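Week two of rewriting our two-arm controller and I have things to say about latency. Thread, sorry in advance

Old setup: the policy spits out a chunk of actions, we play all of them, then we stop and think again. You could set your watch by the little pause between chunks. It made both arms look like they'd forgotten why they walked into the room
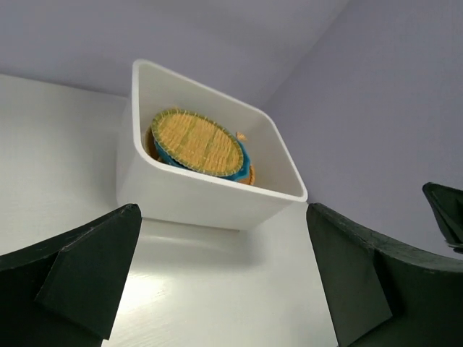
So now inference runs in its own process and the next chunk gets requested while the current one is still playing. Took me 2 evenings to write and the rest of the week to debug (timestamps!! it's always timestamps)

The bug, for anyone who enjoys suffering: wrist cameras and the fixed camera were being stamped when the frame got to Python, which is a different moment from when it was captured. Under load the gap hit 90 ms on one stream and barely moved on the others. The policy was looking at two different points in time and doing its best, poor thing
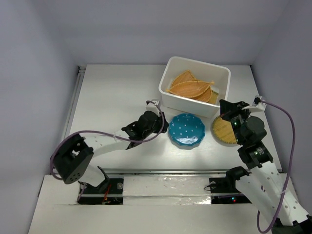
Purificación Ibarra found it before I did, by plotting joint states against frame times and sending me the plot with no message. Just the plot. Rude and extremely helpful

Fix was stamping at the driver and matching everything to the nearest joint reading. If the match is too far off we drop the whole set and wait for the next one

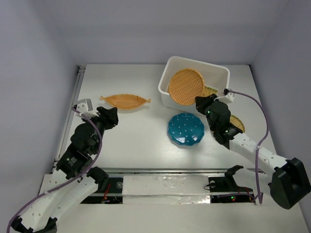

Next headache was blending chunks. When a new one arrives it rarely agrees with the old one about where the grippers should be, so we ramp from old to new over 10 control steps. Fine in free space, scarier near things with edges. With a round woven tray leaning inside the white bin like that, I don't want a gripper averaging its way through the rim, so the ramp gets shorter when the fingers are close to anything

Yes, "close" is one hand-tuned number in a config file. Yes, I know. The Mivska planner has a proper distance field and I'll port it over when I stop breaking the logger 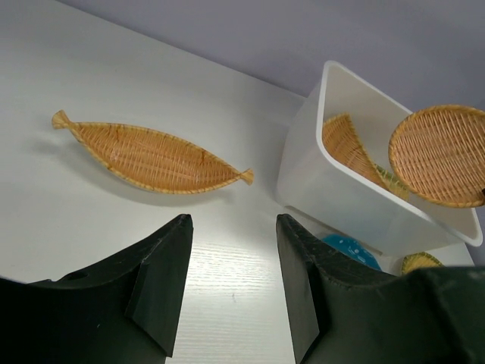 Fish-shaped tray, wrist cam view

Still on the list: cleaner shutdown when inference hangs, and a replay tool that shows the old and new chunks on top of each other - I've been doing that by squinting at CSVs since June

If you've done async chunking on two arms, how do you handle one arm being sure of itself and the other one dithering? Replies open, I'll read all of them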